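Buzatu: arrumação de pequenos objetos em caixas e prateleiras

Leia-me da coleção, revisão de julho

Bem-vindos à Buzatu! É uma coleção de cenas de arrumação em bancada: frascos, potes, rolos e caixinhas que passam entre uma estante e um organizador com compartimentos. Coisas que qualquer pessoa tem em casa, e ainda bem – são deliciosamente variadas na forma, no brilho e na embalagem.

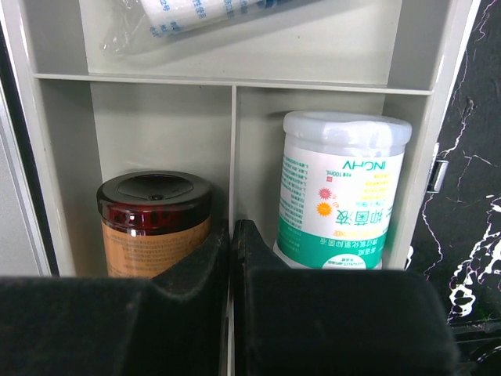
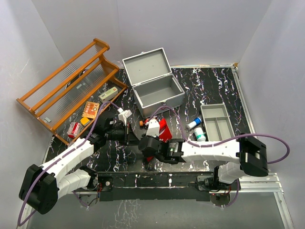

Organizador cinzento com rolo branco, pote castanho e frasco branco (primeira imagem); estante de madeira com painéis transparentes (segunda imagem).

O que contém

362 cenas, divididas em 2 grupos:
caixa/ – 142 cenas centradas no organizador
estante/ – as restantes, centradas na estante

Cada cena tem uma pasta com as imagens e um ficheiro notas.txt, em português, com os objetos e o compartimento ou nível onde se encontram.

Como nomeamos as coisas

Usamos "pote" para recipientes baixos de tampa larga e "frasco" para os mais altos. "Rolo" é qualquer cilindro embalado, com ou sem plástico à vista. Nos compartimentos escrevemos cima, baixo-esquerda e baixo-direita, sempre do ponto de vista da imagem. Se um objeto está inclinado, a nota diz "inclinado" e não indica ângulo.

As embalagens com texto em chinês ficam descritas pela cor e pela forma. O Fongchan Mahawong começou a transcrever as que se leem bem e o resultado está a ficar ótimo! Entra na próxima revisão. Rótulos desfocados ficam com "ilegível", por favor não tentem adivinhar.

Dificuldades conhecidas

O plástico transparente amarrotado dá reflexos fortes e os contornos anotados à volta dele são menos certos. Os painéis canelados da estante também deformam o que está por trás (nesses casos a nota traz "parcial"). Nas cenas da caixa há objetos tapados em parte, e só anotamos o que se vê.

Contribuir

Adoramos receber correções. Indiquem a pasta, o objeto e a palavra que mudariam. O Radek Jurčo revê a caixa e o Ibrahim Oyelaran a estante.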